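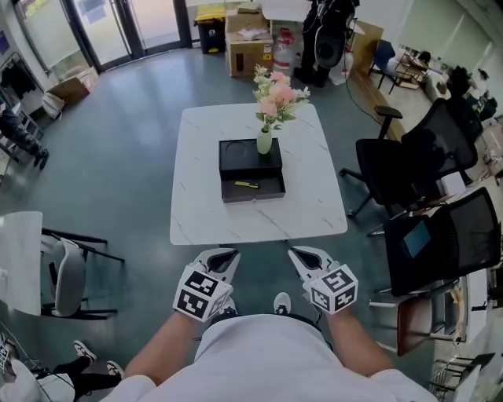 Huw Gittins wrote in after the last issue to say that his hand-held pair had started losing position whenever he reached low, and he wanted to know if the marker cubes were to blame or the tips. He had already printed new faces twice. In his words, the tracking was "fine over the table and rubbish under it".

The answer at the Belis bench is to check the cubes first, the tips second and the software last. The routine below is the one we follow on every hand-held gripper before it goes back on the shelf. It takes 10 minutes a pair.

Marker cubes. Wipe each face with a dry lint-free cloth. Do not use alcohol on printed faces, as it lifts the black. Look along each edge for a raised corner, and press a fingernail under it. If the label moves, the face is replaced, not glued back down. A face that has lifted by the thickness of a sheet of paper is enough to tilt the pose. Check that the cube itself does not rock on its mount. If it does, take out the screws, clean the seat and refit them evenly. Left and right cubes carry different marker numbers and must not be swapped between bodies. Polau lost a morning in June to exactly that.

Tips. Close the gripper slowly against a strip of white paper and look at the gap. The points should meet along their length. If they cross, slacken the left tip, close the gripper fully and retighten with the points held together. Change both tips at once. A new tip against an old one will wear unevenly. We log closures and change at 600, sooner if the points are chipped.

Body. The printed bodies crack at the trigger pivot before anywhere else. Flex the trigger sideways with the thumb. Any click means the body goes in the repair tray with a tag on it. Zeyu Mao is keeping the cracked ones, so please do not bin them.

Reach check. Run this one standing at the table you normally use. Hold both grippers over the middle for a slow count of 6, then bring them back to the near edge and lower them just below it. Repeat with the table drawer box in place and again with it removed. If the pose jumps only at the low position, the faces are probably turned too far from the camera, and the cure is to raise the start position by 40 mm. If it jumps everywhere, go back to the cubes.

Huw's turned out to be a loose mount on the right-hand unit. Spare mounts are in the Uvwood drawer, second from the top. Sign for what you take.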